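Prellness opens repair counter and swap rail at Imercombe shop

Oct 7, 2021

Quick one as I'm in and out today. Prellness has opened its repair counter at the Imercombe shop, upstairs at the back where the shoe wall used to be. Doors this morning, queue down the stairs by the time I got there. Mostly people holding carrier bags of jeans.

The idea is simple enough. Bring in something with a broken zip, a lost button, a ripped lining or a hem that's come down, and they'll fix it while you shop or keep it for a few days if it's a bigger job. Doesn't have to be a Prellness piece. That was the bit everyone was asking at the till, so yes, other labels are fine, as long as it's been washed first. They are quite firm on the washing.

Prices. Buttons and snaps are free if it's one of theirs. A hem is £5. A new zip on a coat or jacket is £45, which got a few raised eyebrows on the stairs, though it does include the zip and they match the colour as near as they can. Knitwear is priced once they've had a look. No leather for now, no swimwear, no shoes.

There's a swap rail too, run with Lidano, the secondhand people who did the pop-up by the harbour in July. You hand in a piece in good nick, get a token, and the token gets you something else off the rail. No money changes hands. 600 pieces on the opening rail acording to the sign, and it was already looking thinner by lunchtime. Coats and knits went first, as you'd expect with the weather turning. Plenty of summer dresses left if you don't mind waiting till next year to wear them.

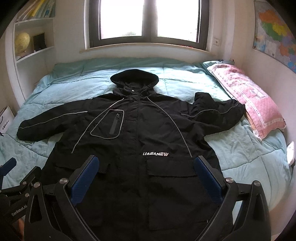 Tokens last 90 days and can't be used on new stock. Worth saying, as at least two people in front of me thought they could. You also can't swap underwear, anything with a big stain, or anything with the labels cut out. Kids' clothes have their own smaller rail next to the fitting rooms, same rules.

Also new on the ground floor: the autumn drop from Ojo, the small knitwear label that up to now has only sold online. Chunky cardigans, ribbed hats, a long scarf in a sort of mustard that I went back to three times. Sizing comes up big. I'd go down one in the cardigans, maybe not in the jumpers, the sleeves on those are fairly neat. Nothing from Ojo on the swap rail yet, before you ask.

Shop hours haven't changed but the repair counter shuts 45 minutes before the rest of the store so they can log the day's jobs. Get there early if you want something done while you wait. Bigger repairs get a paper ticket, and they text you when its ready. Lose the ticket and you'll need to show some ID.

No word on the other branches. The staff said Imercombe is the trial and they'll see how the winter goes before doing it anywhere else. The online shop won't be taking repairs by post either, at least not this side of Christmas.

A few readers have asked if you can book. Not at the moment, it's walk-in only, though there's a sheet on the counter where you can leave an email address if you'd like to hear about the mending evenings. First of those is meant to be before the end of the month, date to follow. Bring your own socks to darn, thread and needles provided.

More on the Ojo knits later this week once I've tried the cardigan on with a proper coat over it.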